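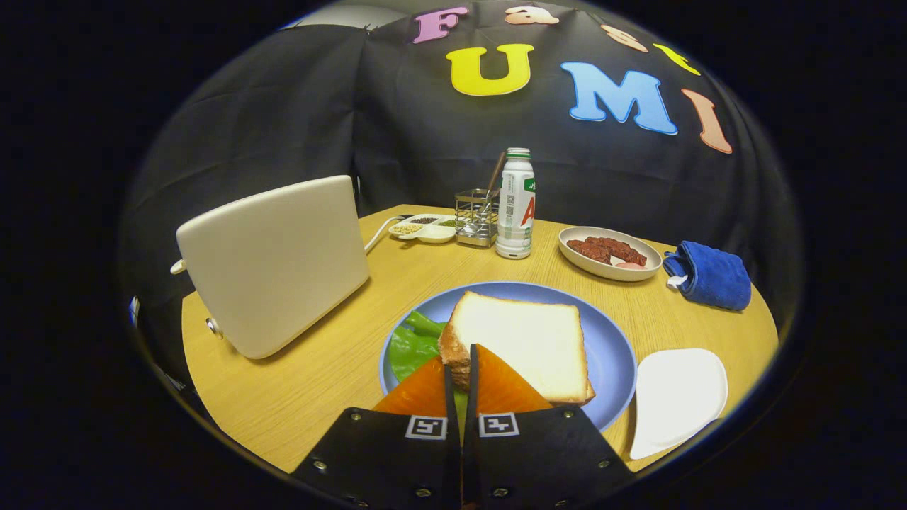 Changing the finger pads and setting the gripper again

The soft pads on the fingers wear faster than any other part of our hand-held gripper. The tip gets round first, then thin things begin to slide: a slice of bread, a lettuce leaf, the edge of a towel. When you notice this, do not increase the closing force. Change the pads, both at the same time, and then do the setting again from the start.

I wrote these steps for the Treddale breakfast table station, but they work the same on the Brestetti station. Plan 20 minutes if you have the new pads ready.

What you need

One pair of pads from the same print batch
The small hex key from the Zenus kit
Alcohol wipes and a dry cloth without fibers
Sandpaper, grit 220
Printed marker sheet, only if a marker is damaged
A slice of bread, thick and square, one day old if possible

Before you start

Close the recording program and disconnect the camera cable. If the program stays open, it keeps the old finger width in memory and your new values will not be saved. I lost one afternoon with this in September.

Removing the old pads

1. Lay the gripper on its back with the fingers open.
2. Loosen the screws on the outer edge of the left finger, a half turn each, going from the tip down. Do not take them out completely.
3. Pull the pad forward. If it sticks, move it a little from side to side. Please don't use a knife under it, the finger plate scratches easily and the next pad will not sit flat.
4. Repeat on the right finger.
5. Clean both plates with alcohol and wait until they are dry.

Fitting the new pads

New pads often have a thin line of extra material along the side. Take it off with two or three light strokes of the sandpaper. Do not sand the gripping face.

Push the pad in until you feel it stop, with the point toward the tip of the finger. Tighten the screws by hand first, all of them, then a quarter turn with the key. Close the fingers slowly and look from the side. The two pads should meet along their whole height. If they touch only at the top, one pad is not fully in – this is the most common mistake, and it is easy to miss when the pads are new and stiff.

Checking the markers

The square markers under the pads tell the software how far the fingers are open. Wipe them with the dry cloth only. Alcohol makes the black print gray after some time, and then detection fails under strong light.

If a corner is lifting, replace the marker. Put the new one straight and leave its white border uncovered. Keep the same marker number on the same finger. Left and right exchanged will give you a negative width.

Setting the width

1. Connect the camera and open the Width page.
2. Close the fingers fully, without pressing hard, and click Set Closed.
3. Open them to the stop and click Set Open.
4. Open and close 2 times, slowly. The curve on the screen must be smooth. A gap in the curve means a marker was lost.
5. Save, and write the pad batch in the station log. Our current batch is 3282.

Test with the bread

Put the slice flat on a plate and come in low over the front rim, with one pad on each side of a corner. Close until the bread holds, lift it by a hand's width and put it back. Look at the crust after. A small mark is fine, a torn crust means you closed too far or the pads are too hard.

Repeat the test with the towel. If the bread is good but the towel slips, wipe the pads once more, new ones can be a little greasy from the mold release.

Last updated Sunday, May 15, 2022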